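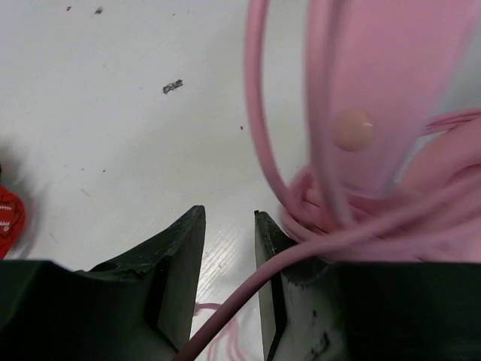

Slack cable, open gripper.

The Cord Wranglers of Curnaver
6 Feb 2022

Hortensia Rivadeneyra has spent most of the winter untangling headphones, a job she trained for with a master's degree in mechanical engineering. She does it sitting down, both hands on a pair of controllers, while two robot arms on a white table copy what she does a fraction of a second later.

Her employer, Woltetach, wants robots that can handle the contents of an ordinary desk drawer. Blocks went well. Cups went well. Then somebody in Curnaver brought in a pair of headphones with a cord, and the schedule has been sliding ever since.

"A block stays where you leave it," Rivadeneyra says. "A cord has plans."

The method is simple enough to explain at a party, if you go to that sort of party. A person drives the arms through the job, the computer records every motion along with what the cameras see, and the software, called Sornus, studies the recordings until it can try the job alone. Each recording is a demonstration. A decent one lasts 90 seconds. A bad one lasts until lunch. 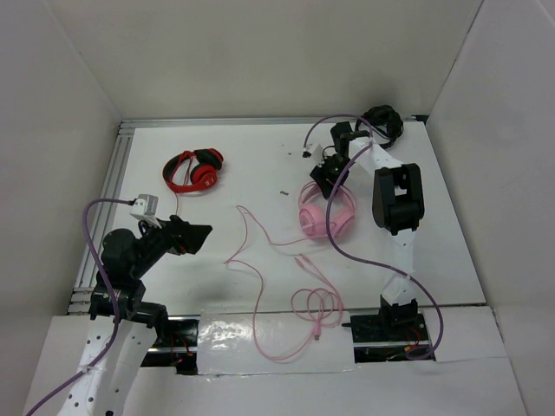 Having two arms helps, in the way that having two toddlers helps. One can pin a loop while the other goes looking for the plug, provided the operator remembers which hand is which. Rivadeneyra says her first week was mostly collisions, and that she caught herself leaning hard to the left in her chair, as if the arm might take the hint.

What she misses is touch. Her fingertips would know at once that a cord had snagged. The controllers tell her nothing, so she watches for the tightening curve and backs off. She hopes Sornus is picking up this caution. She suspects it is also picking up her bad habits, including a little shake she gives the cord when she's annoyed.

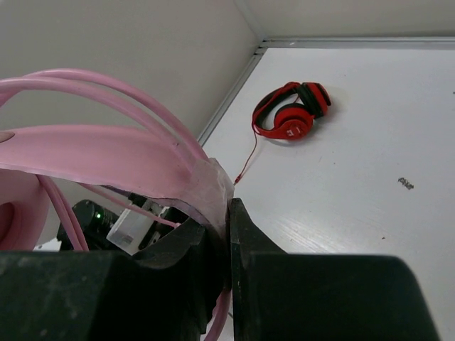 Red headphones on the table, with the plug end of the cord nearest the gripper.

The team has 2452 demonstrations on disk and wants 3000 before it trains the next version. The current one will reach for a plug with great confidence and close on the air next to it. Asked when it might coil a cord properly, Rivadeneyra says July, then asks me to leave out the month.

At home, she has switched to wireless.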